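Wanted: people who don't believe in sleep advice

Posted 6 Nov 2021

You have read the articles. No screens after nine, a cool room, a cup of something herbal, and you will drop off like a baby. We have read them too, and we'd like to see the evidence. Most of it seems to come from people selling pillows.

Tiltgate is looking for 108 adults to keep a plain sleep diary for 15 nights. You sleep at home, in your own bed, with whatever bedding you like.

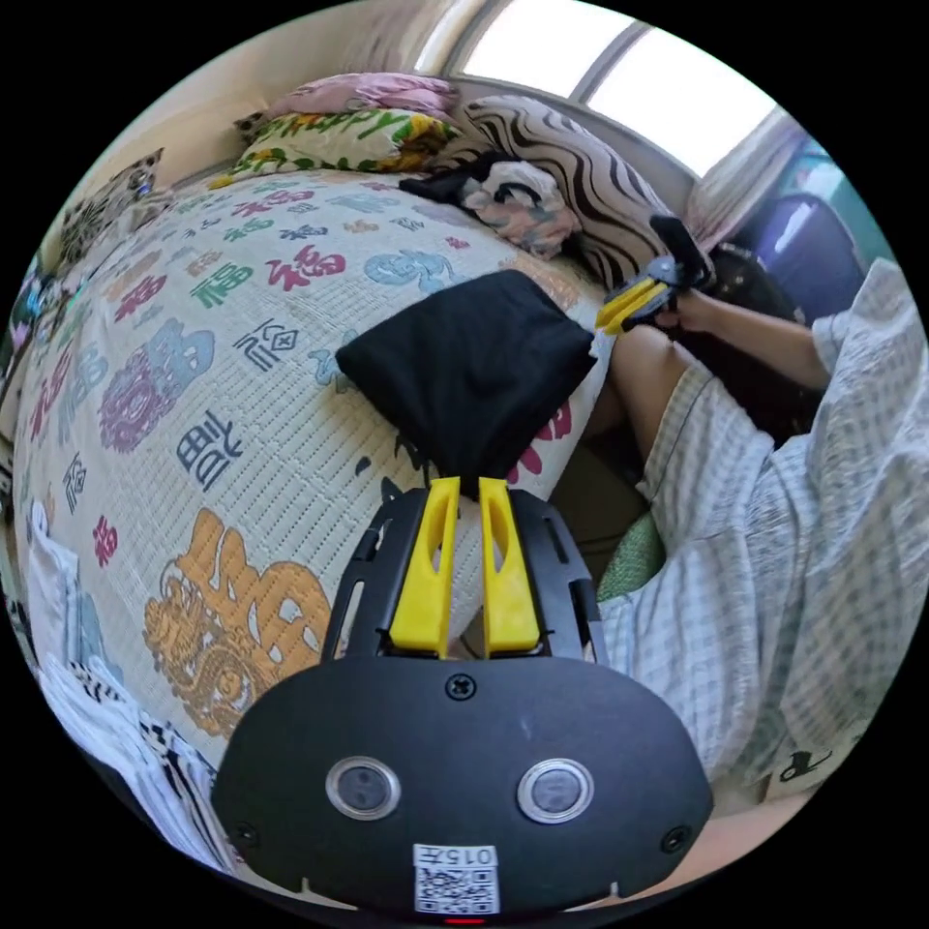
There is no app, no wristband and no score in the morning. You write down when you went to bed, when you think you fell asleep, and what woke you. If the answer is "no idea," write that. We'd take an honest blank over a guess.

Who can apply: anyone over 18 who doesn't work night shifts. Bad sleepers and good sleepers are both welcome. People who say they only need four hours are welcome too — we have our doubts, but bring the diary. 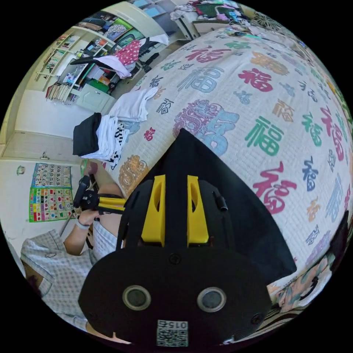 Pay is $127, sent once the finished diary reaches us. It will not cure your insomnia, and be wary of any study that says it will. Our last one, in June, changed very few minds, including ours.

To apply, write to Boglárka Hegedűs at the Tiltgate office with your age, your usual bedtime and one piece of sleep advice you have never trusted. Questions about payment go to Hipólito Lagos.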